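4. Building the wiping bench

4.1 Table, arms and trays

I'll be upfront that the workshop in Kondthorpe isn't a lab. It's a shared space with a rota on the door, and the rig had to live there alongside other people's projects, so most of what I describe in this section was decided by what could be set up and packed away in an evening. The two arms sit side by side along one edge of a wooden table and reach in towards the middle, each with a camera at its wrist, and everything that gets washed or does the washing stays within the stretch that both of them can cover. I call the whole thing Gikden, which was the name of the folder on my laptop and never got changed.

The first version used one arm and a plate fixed in a clamp. It was dull but very handy for finding out how bad my grip settings were. A kitchen sponge is a horrible thing to hold! It gives way wherever you press it, the green side and the orange side don't squash by the same amount, and when you close the fingers low down the free end opens out like a fan. I first took that for a fault and spent a good while trying to get rid of it by gripping nearer the middle. Then I noticed that I hold a sponge low down myself when I want a wide face against a plate, and I gave up fighting it.

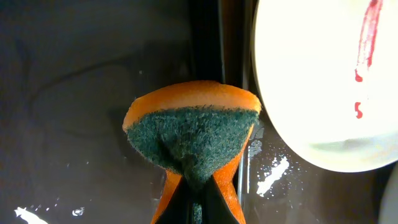
Grip force was the setting I fiddled with most. Too gentle and the sponge turns in the fingers as soon as it drags on anything; too firm and there's hardly any give left for following a curved rim. The controller takes a closing limit as a percentage of full travel, and after a lot of trying I left it at 70 for the sponge and haven't touched it again. I don't claim that number means anything on another pair of fingers. Mine are printed from the Becerra pattern with the inner faces left rough, and a smoother print would surely want something else.

The other big choice was to have no sensing in the fingers at all. I had a go at it (two strips of pressure film under tape) and the readings wandered so much once the tape got damp that I couldn't have told you whether the gripper was holding a sponge or a spoon. So the policy gets the pictures, the joint positions and nothing more. Ankit Kashyap, who shares the bench with me and wrote the logging code, still thinks I gave up on the film too early. He may be right, and he's welcome to the tape.

4.2 What the wrist cameras see

The wrist cameras are cheap ones with a wide view, set on brackets I cut down from a Gretberg lamp fitting. They run at a low resolution because both streams share a hub with the overhead view, and I'd sooner have a steady rate from all of them than a sharp picture from one. Exposure is on automatic. I know, I know. I did try locking it, but the light in the workshop changes all through the day and I was for ever going back to the settings.

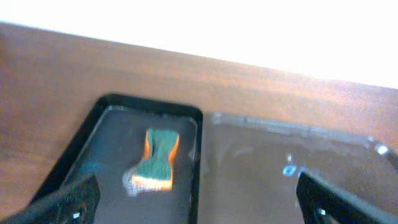 Picking up the sponge starts with finding it, and the network I used for that was trained on my own recordings only, with no outside pictures mixed in. We logged 868 attempts in total and I kept 303 of them, throwing out any where a cable caught, where one of us reached across, or where I'd simply driven the arm badly. Sponges turned out to be easy for it. Green and orange stand out nicely, and even a soft, slightly blurred view like Figure 7, with the sponge pinched in at the middle and lying in the black tray, leaves no doubt about where it is or which way it points. The see-through tray next to it is another matter: the wood grain shows straight through, and apart from the light along its rim there's very little to go on. The far side of the same view has washed out to nearly white as well. My labels for the clear tray are a mess as a result, and I'd treat any result that depends on it with some suspicion.

I thought about painting the rim of the clear tray and decided against it. People have clear trays at home, and I wanted the awkward one left in. The fingers stay in view at the bottom of the wrist pictures when they're open, and I left those in too, without masking. It costs a few pixels, but the policy then has something to line up the tray against.

4.3 Working with both arms

Two arms in a small space get in each other's way far more than I'd bargained for. The teaching rule we ended up with is that one arm moves in and the other waits with its jaws open until it's needed, and whoever is driving says out loud which side is going next. It sounds silly but it cut down the tangles. The cables were the worst part, as any slack near the wrist wants to swing out over the plate just when you're trying to look at it.
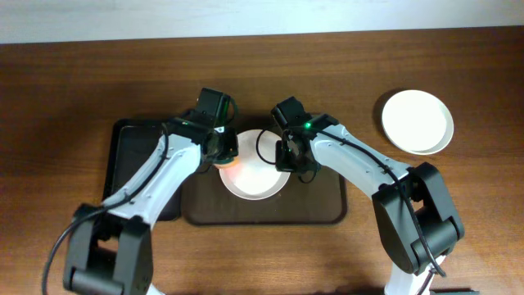
I kept the small plate for the two-armed runs. The larger one is fine for one arm at a time, but its rim sits far enough out that a wipe all the way round needs the elbow in a position I don't like, and I had the motors complain more than once. Small plate, short strokes and plenty of pauses made for recordings I could use. Each stroke was logged separately, with the start marked by a foot pedal, and Ankit's code dropped any stroke in which either arm hit a joint limit.

The pedal markings are a bit late throughout, by the time it takes me to press a pedal, and I didn't correct for that. Anyone reusing the recordings should shift the start of each stroke to suit. The bracket drawings and the controller settings are stored with the recordings, along with my notes on the tape.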